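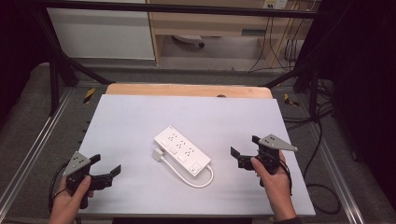

**Umby makerspace — July electrical walk-through**

Good round this month! Comments are under each item, and anything left unticked carries over to Thursday.

- [x] **Power strips lie flat, cords uncoiled**
 So much better than spring. Keep cords off the floor on the Kelmendi side, where the carts roll through.
- [x] **No strip plugged into another strip**
 Zero found. I checked behind the laser bench twice and was delighted both times.
- [ ] **Extension cords rated for the load**
 The orange 50-foot cord has no readable rating tag. Pulled and put in the cage. Please don't rescue it.
- [x] **GFCI outlets trip and reset**
 All 3 by the sinks tripped on the first press. The middle one has a stiff reset button, so push hard.
- [x] **Heat guns and glue pots on their stands**
 Love the new stands from Nalutside. They're heavy enough that a snagged cord won't drag them over.
- [ ] **Panel clearance**
 Wumwood plywood is leaning in front of the panel again. Three feet clear, all the time, even for a quick drop-off.
- [x] **Space heater stored for summer**
 Tagged 517, on the top shelf. No cracks in the cord, and the plug blades are clean.
- [x] **Dust collector cord and plug**
 Emptied the bag while I was there — wow, walnut. Strain relief is snug.
- [ ] **Labels on breakers**
 12 and 14 are still in pencil. The label maker needs tape, the half-inch kind.
- [x] **Extinguisher by the door**
 Needle in the green, pin in, seal good.

Replacement cord: 12 gauge, grounded, 50 feet again. The shelf under the window has a spot for it.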